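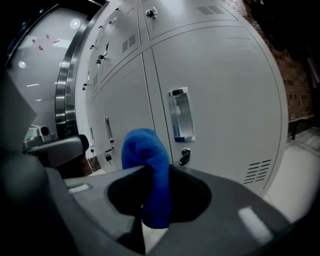
According to Tesley, on the support line, a gripper that will not let go has never once been a fault, only a disagreement about who is in charge. The steps below settle it.

7.3 Jaw stays shut on soft material (fault 73)

Fault 73 means the Femport hand unit has been told to open and has declined. Cloth is the usual culprit. Towelling gets into the jaw hinge and the unit, feeling resistance, squeezes harder.

1. Stop moving. Keep your free hand out of the jaw.
2. Let go of the trigger fully. Half letting go counts as squeezing.
3. Hold the grey release button for 16 seconds. It will feel longer.
4. If the jaw opens, lift the cloth straight up. Do not twist.
5. If it stays shut, switch off, take out the battery and turn the hinge screw anticlockwise until the cloth comes free.
6. Tighten the screw, refit the battery and run the open and close test with nothing in the jaw.

CAUTION: Never pull the cloth while the power is on. The jaw can close with 80 newtons, and it does not check what it is closing on.

Note: Units with a Staletti hinge have no screw. Stop at step 4 and send the unit to the Mokgethi workshop, cloth included.

Note: Fault 789 straight after fault 73 means there is still fluff in the hinge. Go back to step 5.

Section revised 2/13/20. The August edition gave step 5 before step 2. Please bin it.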